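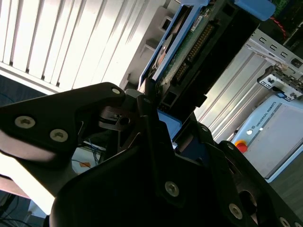 Daylight, Blinds and Getting Sleepy After Lunch
Project report, Intro to Environmental Design

Why I picked this

I have a study spot on the second floor of the Wei building, and every afternoon in October I fell asleep in it. I blamed the cafeteria pasta. Then one day I got moved to a table by the windows for a group meeting and stayed wide awake for the whole thing, which was not because the meeting was exciting (sorry, group). So when we had to choose a topic for the final project, I went with light. My question was pretty simple: does sitting closer to a window with the blinds open make people feel more awake in the early afternoon?

What I read first

I went in thinking daylight was mostly a mood thing. The readings from week 5 set me straight on that. Light hits cells at the back of the eye that don't help you see shapes at all, they just tell your body clock what time it is. An overcast sky outside is still much brighter than most rooms with every lamp on, and our eyes adjust so well that we hardly notice the difference. I also learned that vertical blinds and horizontal blinds do different jobs. Horizontal slats are good with high sun, and vertical ones are better when the sun comes in low from the side, so east and west windows. I had never once thought about this and now I look at everybody's blinds when I walk home.

How I did it

I used two rooms, the reading room in Wei and the smaller lounge over in Gelton Hall. Wei has big windows on the west side and Gelton has little ones facing a brick wall, so they made a good pair. I borrowed a Brelero light meter from the department closet. You hold it flat at desk height, wait for the number to settle and write it down.

I recruited 9 people, mostly from my dorm and my section. Each person did quiet reading for an hour after lunch in three setups: by the window in Wei with the blinds open, the same seat with the blinds shut, and a seat in Gelton. At the end they filled in a sleepiness score from 1 to 5, where 5 means you could nap on the floor. I kept the overhead lights on the whole time because both rooms are on a timer and I couldn't turn them off anyway.

What I found

The brightest reading I got was 3,000 lux, at the Wei window seat with the blinds open on a clear day. The dimmest was 145 lux, at the back table in Gelton. I double-checked that one because I figured I was holding the meter wrong, but nope, it really is that gloomy back there.

The sleepiness scores mostly went the way I expected. People felt most awake at the window with the blinds open and most tired in Gelton. The closed blinds setup landed in between, but closer to the open one than I would have guessed. Light-colored slats let a fair amount through and bounce more around the edges, so "shut" is not the same as dark.

Two people went the other way and said the open window made them more tired. One of them told me the sun was right on her book and she was squinting the whole hour. Glare is a real problem and I should have asked about it on the form from the start – I only added that question partway through, so I left it out of the results.

Problems with the project

The biggest one is that everybody knew what I was testing. If someone opens the blinds for you and then asks if you feel awake, you're going to say yes! Gelton is also warmer than Wei, and a warm room makes people drowsy all by itself. I thought about bringing a thermometer and then forgot it every single time. The weather changed between sessions too, so my "open blinds" light level jumped all over the place.

And I never controlled for lunch. The pasta theory is still alive.

If I did it again

I would stick to one room and only change the blinds, and I'd use a quick reaction time test in place of the sleepiness score. The Nener app that our psych lab uses would work for that, it's just tapping a dot when it shows up. I'd also try tilting the slats partway, so the light goes to the ceiling and walls and stays off the page. My guess is that this would keep the squinters happy too.

For now I have moved my study spot to the west side of Wei, third table from the door.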